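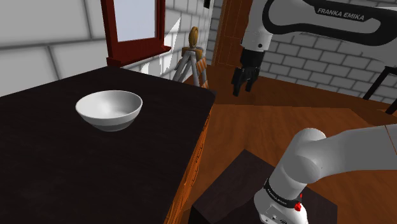
*White bowl on the dark table, brick wall behind.*

**Clinarville Soup Night - planning meeting, October 23, 2020**

Nhyira Addo took the notes. Last month's minutes were approved with one fix: the bread came from Tierney, and we had written Vuvness.

**Money.** We have $299 left after paying for the propane. Everyone was thrilled - we expected to be in the red by now!

**Menu.** Long and very happy talk about this one. Squash and apple won easily, lentil came second, and we'll make both. The peanut stew moves to December, when we can cook it in the big kitchen on Provix Street. Nhyira will ask Tierney for day-old rye again.

**Pickup.** Still outdoors, still masks on. Doors at 5, last ladle at 6 (the line moved so well last time that we're keeping it this short). We need two more people to carry pots. Parking on the church side only.

**Recipe swap.** Great idea from the floor: tape a recipe card to every quart we hand out. Agreed on the spot, with lots of cheering. Cards to Nhyira by the next meeting.

**Still open:** lids for the quart tubs, and who has the long extension cord.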